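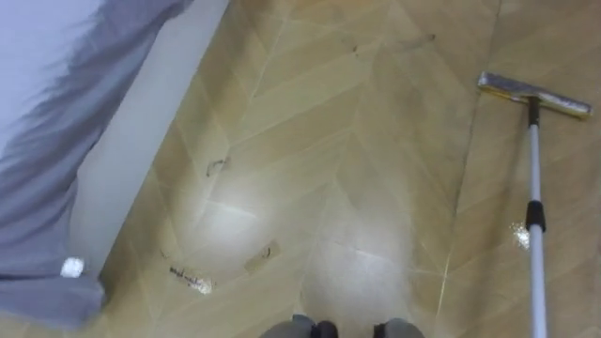

A flat mop is a floor-cleaning tool with a broad, low head fixed to the end of a long handle. It differs from a string mop, which carries a bundle of loose yarn or cloth strips, in that the cleaning material lies in a single layer or block against the floor. Flat mops are used mostly on hard, smooth floors such as tile, vinyl, laminate and sealed wood, both in homes and in small commercial buildings.

The term covers several designs. In everyday speech it may refer to a head with a removable cloth pad, a head with a fixed or replaceable sponge, or a combined tool with a scrubbing strip on one side and a rubber blade on the other. Shops often list all of these together, and the names "sponge mop," "pad mop" and "flat mop" overlap a good deal.

Construction

The head consists of a backing and a cleaning surface. The backing is a rigid bar, plate or channel, usually of plastic, aluminum or plated steel, and it spreads the pressure of the user's hands along the full width of the head. Backings made as a channel grip the sponge along its edges. Plates more often use hook-and-loop tape, clips or elastic corners.

The cleaning surface may be microfiber, cotton, cellulose sponge or a synthetic foam. Cellulose sponge holds a large amount of water and becomes stiff when dry, so it has to be soaked before use. Synthetic foam stays flexible but gives up its water more readily. Microfiber pads hold less water than either and are preferred where the floor should be left only slightly damp.

Handles are either one piece or telescoping. A telescoping handle is made of two or more tubes, one sliding inside the other, held in position by a locking collar. The collar is commonly a twist type, tightened by turning one tube against the other, though lever clamps and spring buttons are also found. Wear in the collar is a frequent cause of failure, and the usual symptom is a handle that shortens under pressure.

The connection between handle and head may be fixed or jointed. A fixed connection suits scrubbing, as force passes directly into the strip. A swivel joint lets the head lie flat while the handle is lowered, and it is the better arrangement for reaching under beds and other low furniture.

Use

Loose dirt is removed before mopping with a broom, vacuum cleaner or dry pad. Grit left on the floor is dragged along by the head and can scratch glossy finishes.

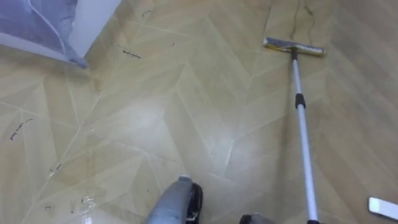 Mopping normally begins at the point farthest from the door. On open floor the head is moved in overlapping passes, either straight back and forth or in a shallow figure eight with the same edge always leading. Edges and corners are done first in many cleaning manuals, with the head held parallel to the baseboard, and the middle of the room is filled in afterward. Splashes on the baseboard are wiped off with a cloth.

Bed skirts, floor-length curtains and hanging sheets are lifted or tucked up before the floor beneath them is cleaned. Fabric that rests on a damp floor picks up water and dirt along its hem, and it hides the strip of floor next to the wall, where dust tends to gather.

The water is changed when it turns cloudy. A dirty sponge leaves a thin film that dries as streaks, most noticeable under ceiling lights or in low sun. Too much detergent has the same effect. Many users go over the floor a second time with plain water.

Patterned floors

Herringbone and chevron floors are both laid in zigzags and are often confused. In herringbone, rectangular planks meet end to side, giving a broken zigzag. In chevron, the plank ends are cut at an angle and meet point to point along a straight line. Both patterns are also made in tile and printed on vinyl and laminate sheets or boards.

These patterns have no single plank direction for the mop to follow. The common practice is to work along the length of the room, in the direction the V-shapes point. On tile with recessed grout lines, a soft sponge reaches into the joints better than a thin pad on a hard plate. On laminate, standing water at the seams can cause the edges of the boards to swell, and the head is wrung out well beforehand. Vinyl tolerates more water, although water left at open seams may work its way underneath.

Pale joints show gray soil sooner than the planks around them. They are cleaned separately with a narrow brush when mopping no longer brings them back.

Care and storage

After use the cleaning surface is rinsed until the water runs clear, then squeezed and left to dry in moving air. A sponge stored wet in a closed cupboard develops an odor within a day or so. Tools are hung with the head off the floor, or stood upright with the head at the top, to keep the sponge from taking a permanent bend.

Sponges are replaced when they crumble at the edges, tear near the fixing points or no longer spring back. Washable pads last longer but lose absorbency if laundered with fabric softener. Replacement parts are not standardized, and a refill made for one head will seldom fit another of the same width.

Regional makers

In the Holham area, flat mops were for many years sold under the Mastesetti name. The company's first model had a fixed wooden pole and a sponge strip screwed to a tin channel. A telescoping version followed, designed by Svyatoslav Horobets, with a twist collar that could be taken apart for cleaning. The workshop at Bistside turned out nearly 600 heads a month at its busiest, in 2 widths. Its successor, Manurung, dropped the narrower width and moved to molded plastic brackets. Refills for the older Mastesetti channel remained in its catalog for eight years after the change and are still found in secondhand stores, generally in packs of 20.

See also: baseboard, grout, squeegee, string mop, vinyl flooring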